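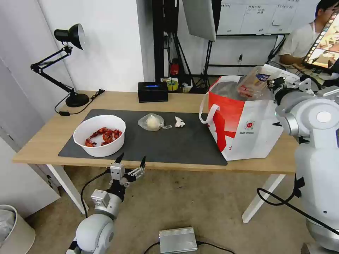 Notebook entry, February 20, 2024
Tufa Room, table by the door wall
Entered by V. Nair. Reviewed by Vibeke Ragnarsson.

Purpose of session. To settle the setting-out and clearing procedure for the shared meal table, continuing from the previous entry, in which the items were packed but the order of work was left open. The procedure is to be written up for the Olley facility in April, and the notes below are the basis for that text.

Materials in use. One bowl of cooked crayfish. One bun in a clear plastic bag. Tissues. One tote bag, white and red, holding the lidded containers for carrying food in and out. The desk lamp remains on the table for all sessions and is not part of the setting. The dark gray mat also remains and is treated as the working area.

Arrangement. The bowl is assigned to the left of the mat, the bread to the center, and the tote bag to the right side of the table. This follows the plan agreed with Ragnarsson. The earlier plan had the tote bag on the floor beside the table leg. That was given up after two complaints, both justified, regarding food containers at carpet level.

The tissue box is kept at the back of the table. Nair had proposed placing it at the front, where it is easier to reach with one hand. Ragnarsson's position is that anything at the front of the mat is in the way when the bowl is passed, and the back position was retained. To be looked at again if diners object.

Procedure, unpacking.
The tote bag is set down first and its handles are opened outward. Containers come out upright, held by the body and never by the lid. The clear lids used at present are a friction fit, and the Ginari type in particular will open if lifted from the rim. The label should face the person unpacking so that the contents can be confirmed before the lid is touched.
The crayfish are transferred to a bowl before serving. They are not to be served from the container. A deep round bowl is preferred to a plate. Shells slide on a flat plate and the liquid runs to the edge.
The bun stays in its bag until the person eating it is seated. Bread left open on the table during the last session was dry within the hour and was thrown away.

Procedure, during the meal.
Shells require their own dish. None has been specified so far, and this is the main gap in the current list. In the previous session the shells went back into the serving bowl on top of uneaten crayfish, which made it impossible to judge what was left. A second bowl of the same size is requested from Flilo stores. Until it is received, a sheet of paper towel folded double may be used to the left of the diner.
Used tissues go directly into the waste bin at the left end of the table. They are not to be left on the mat. The mat surface takes up oil and the marks from January did not come out with water alone. Warm water with dish soap, followed by a dry cloth, gave an acceptable result.

Procedure, clearing.
1. Shells and tissues to the waste bin.
2. Remaining crayfish back to a clean container, lid pressed down at all corners, container to the refrigerator within the time limit posted on the kitchen door.
3. Bread bag closed and returned to the tote bag, on top of the containers and never beneath them.
4. Mat wiped from the back toward the front.
5. Waste liner tied and removed the same day. This step is mandatory for shellfish. The room has no window that opens, and the smell on the morning after the January session was reported from the corridor.

Observations on timing. Unpacking took 3 minutes when the containers were packed in order of use and 9 minutes when they were not. The difference came almost entirely from lifting out and replacing items to get at the ones underneath. The packing order will therefore be written on a card and kept in the tote bag. Draft wording: bread last in, first out.

Observations on the lamp. The cord runs along the back edge of the table and down over the left side, with the switch hanging on that side. People going to the waste bin pass close to it. Nair recommends a clip on the table leg. Ragnarsson has no objection provided the switch stays within reach of a seated person. A clip has been ordered.

Reference. The 1977 canteen manual in the office cabinet has a page on shellfish service which is still useful in part, chiefly for the advice on finger bowls. Its cleaning section calls for products no longer kept on site and should not be followed. A copy of the page has been placed in the project folder.

Open items.
Second bowl for shells. Request sent, no reply from stores.
Finger bowls or wet wipes, to be decided. Ragnarsson prefers finger bowls. Nair is concerned about spills near the lamp cord and would like the clip fitted first.
Replacement of the friction lids. Three samples of a locking type are expected. They must fit standing up in the existing tote bag, and the height should be measured before any order is placed.
Packing card to be typed and laminated.
Allergy notice. The shellfish notice must be on the door before any container is opened. It was put up late last time, and the person leading the session is responsible for it from now on.

Next session to repeat the full sequence with the packing card in use and a separate dish for shells. Ragnarsson will time the clearing stage, which has not yet been measured.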